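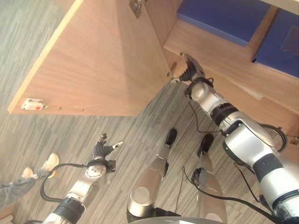
The cabinet, door open. Blue panels inside, little catch at the bottom of the door.

11 February 2024

A whole day on one cupboard! I had grand plans for this Sunday (a walk, a proper soup, ringing my sister back) and I did precisely none of it, because I opened the cabinet after breakfast to find the spare batteries and the door made that noise again. You know the one, diary, I've moaned about it often enough. A sort of creak with a click on the end. So I got the screwdriver out, and that was the morning gone.

I do still love the thing. It's a Kuveck, second-hand, and it came all the way from a man in Gurnville who wanted it out of his hall by teatime. I paid 235 for it last July and thought I'd been terribly clever. The wood is that pale, honeyish colour that goes with everything, and then you open it and there's all that deep blue, which still cheers me up every single time. Misaki says it looks like a swimming pool in a box. She means it kindly, I think.

Anyway, the hinge. It's a dinky little metal thing with a silver plate, and I'd convinced myself one of the screws was working loose. I gave them all a good tightening, opened the door, shut it, opened it again. Creak, click. Tightened them some more. Creak, click! By this point I'd had two cups of tea and was talking to it out loud.

Then I moved on to the catch, the white plastic one down near the bottom of the door with the tiny red dot on it. I have wondered about that red dot for months. Is it to show you which way up it goes? Is it a bit of paint from the factory? I went and found the leaflet, which has a drawing of a completely different catch and a paragraph about not standing on the shelves. There are a couple of little screw holes in the wood next to it as well, so I reckon somebody had a go at moving it at some point, possibly the man in Gurnville. I'm tempted to fill them but I'd only get the colour wrong and then I'd see it every day.

Rang Misaki Okabe after lunch and held the phone up to the door so she could hear. She said, "Candle wax," and then her doorbell went and she had to go. Candle wax where?! I rubbed a bit of an old birthday candle along the edge of the door and round the brass-coloured latch fitting and I do think the creak is softer. The click is exactly the same. I've decided the click is just how it shuts.

Never did find the batteries. They might be in the Sotitz box under the stairs with the fairy lights, but I wasn't going to start on that at four in the afternoon.

Cheese on toast for tea. Must ring my sister tomorrow, and buy felt pads, the small round ones.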